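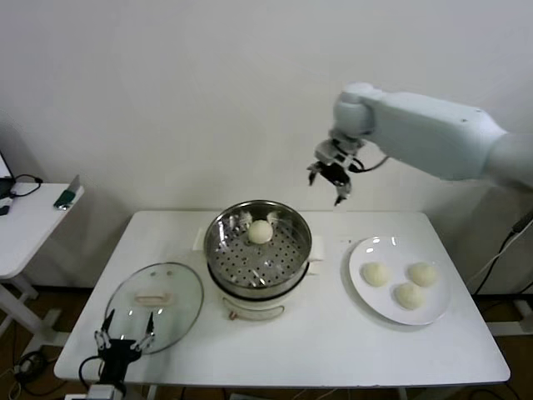 Steamed buns, an open steamer and two grippers on the Sisulham test table.

Aitana Moya has spent 13 years working on machines that handle food, and she is careful about what she promises. When I asked her whether a robot can do kitchen chores yet, she took a while to answer.

"Some of them, in some kitchens," she said. "If you tell me which chore and which table, I can give you a better answer than that."

Moya leads Sisulham, a project on household and small-shop tasks. Her background is in packing lines, where she worked for Grurnberg. The machines there did one thing all day and did it fast. She says people still picture that kind of speed when they hear the word robot, and they are disappointed when they see an arm take its time over a plate.

"On a line, the part arrives the same way every time," she said. "At home it doesn't. Somebody puts the lid down in a different place and you have a new problem."

Her colleague Kaj Fogh keeps the records. The bun task has been run 236 times in its current form, he told me, and the failures are more useful to him than the successes. Soft food is the main trouble. A grip that is safe for a cup will dent a bun, and a lighter one may drop it.

"We had a long argument in May about how much denting counts as a failure," Fogh said. "I wanted to be strict. Aitana said to think about what a customer would send back."

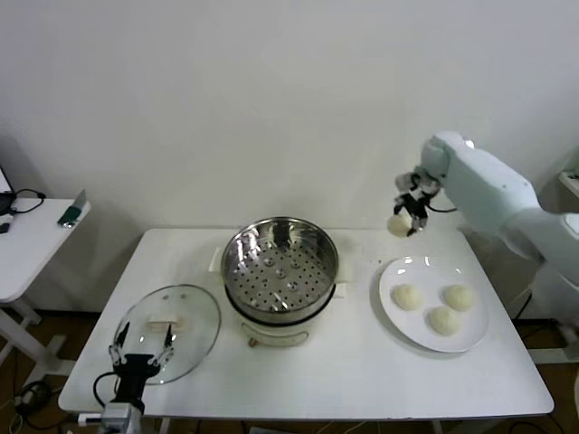

Two-armed work is where Moya thinks the next gains will come from. People use both hands in a kitchen without thinking about it, and most of the older machines she knows had only one arm to work with. With the buns, one gripper can hold a bun in the air on the plate side while the other is down at the glass lid. Getting each arm to wait for the other at the right moment is slow work, she said, and it takes up most of the team's week.

I asked about shops. Anderson Furtado, who runs the Pawłowska lunch counter and advises the project, was blunt. His kitchen sells 700 buns on a good day.

"I would take a machine that loads the steamer and leaves my people free to serve," he said. "I would not take one that needs a person standing next to it."

Moya agrees with him. She would not put the system in his kitchen today, and she won't give a date for when she would. Laundry, she added, is further off than food.

02/06/2019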